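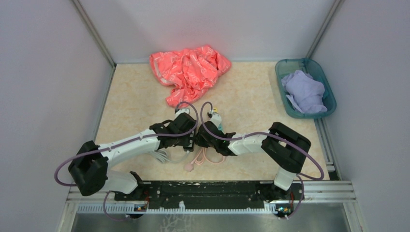
Ticket 281: Second folding cell, purchase request and open faults
Opened by: Nuanchan Chaimongkol
Assigned to: Frans Van Leeuwen
Status: Waiting on quote
Opened: June 2020

Nuanchan Chaimongkol wrote:
Purchasing sent back the request for a second cell with one comment, "why is the cable line so big." I'd like to answer that before the budget closes. Frans, can you go through what we spent on the first cell since February and tell me which parts we should order twice, which we should order differently, and which we should pretend we never heard of?

Frans Van Leeuwen wrote:
The arms are fine. Order the same arms. I have no complaints about the arms, and I've looked for some.

The cables are another matter. The purple ones came with the kit from Hofstetter and they are generous. Each one makes a loop up over the gripper end and then wanders back along the arm to the shoulder. When both grippers come in to the middle to work on the same bit of cloth, we have two loops in the air directly over the spot where the cloth wants to be lifted. Twice I have had a stop logged as "obstruction" and the obstruction was us.

Nuanchan Chaimongkol wrote:
Can't we just buy shorter ones?

Frans Van Leeuwen wrote:
I asked. Hofstetter sells one length. Derov will cut to length, but they want a drawing, and they want the drawing on their form, and their form wants a part number that you get from Derov after they receive the drawing. I have a call in.

Meanwhile I priced clips for the upper segments and forearms. They cost next to nothing and should hold the slack down. Please put them on the request under a name that sounds expensive or somebody will cross them off.

Nuanchan Chaimongkol wrote:
They're now "arm cable management, full set." What about the thin wires on the floor, the white and pink ones? Purchasing has a picture of the cell and they circled those.

Frans Van Leeuwen wrote:
Of course they did. Those run right under where the grippers meet and end in a little pink connector. I want them up off the floor in the next build. The slotted strip along the front has to be in the order from the start this time, plus spares, plus a lid for it if Fimwood still makes one. Last time we budgeted for the strip and then for a person to stand there wishing we'd used it.

Nuanchan Chaimongkol wrote:
Noted. Baskets?

Frans Van Leeuwen wrote:
Keep the rounded plastic kind, but get them in a color that none of our laundry is. The teal one sits in the back right corner and a folded lavender cloth fills most of it, and you can see the cloth fine. I'm thinking ahead to the teal towels. Somebody in this company will buy teal towels.

Also decide where the basket goes before the floor panel is ordered. And I'd like a plain floor. The marbled beige looks very nice, like the lobby of a bank, but I don't want to be picking pale socks out of it.

Nuanchan Chaimongkol wrote:
The plain panel is 315 and the marbled one is less, because it was left over from something. I can defend one upgrade. Floor or Derov cables?

Frans Van Leeuwen wrote:
Cables. I'll live in the bank lobby.

One more for the list: the black mounting plate. It's scuffed up around the holes already. It works, so don't replace it, but ask Trandirden whether the new one comes with a tougher finish at the same price. If they say "premium finish," hang up.

Nuanchan Chaimongkol wrote:
Revised request sent. Arms same as before, Derov cables pending drawing, clips under their stage name, front strip with spares, baskets in a color to be argued about. Floor unchanged. Trandirden said "premium finish."

Frans Van Leeuwen wrote:
Derov called back. They need the drawing in order to send me the form. Leaving this open.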